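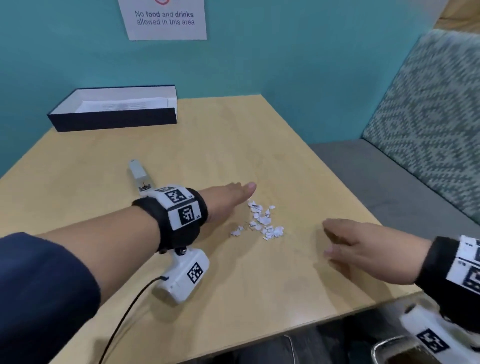 Torn paper on the table, and the no-food sign on the wall behind it.

8 August 2025

I have been meaning to write about letters for months now, the real kind with a stamp, and every time I sit down to do it I end up writing an actual letter instead (so at least my aunt in Dorketbridge is happy!).

It started last December, when I was clearing out the hall closet and found a shoebox with 246 letters in it, nearly all of them from my grandmother. I read them on the floor until my legs went numb. She wrote about the price of eggs, the neighbor's fence, a coat she almost bought and then didn't, and I could hear her in every line. I have thousands of emails from people I love and I couldn't tell you what is in any of them.

So I bought a box of 100 plain envelopes and a roll of stamps and made up my mind to send one letter every week. I missed a few, mostly in the spring when the whole house had colds -- but I have kept going, and 14 people have written back so far, one of them on the back of a seed catalog.

My first tries were awful, I'll admit. I tore up page after page because I thought a letter needed news in it. Now I just start with the weather or what's on the stove and let it wander. A page and a half is plenty, and crossing things out is fine.

I still owe my cousin a reply from June, and she asked for the plum cake recipe, so that one is going to need a bigger envelope.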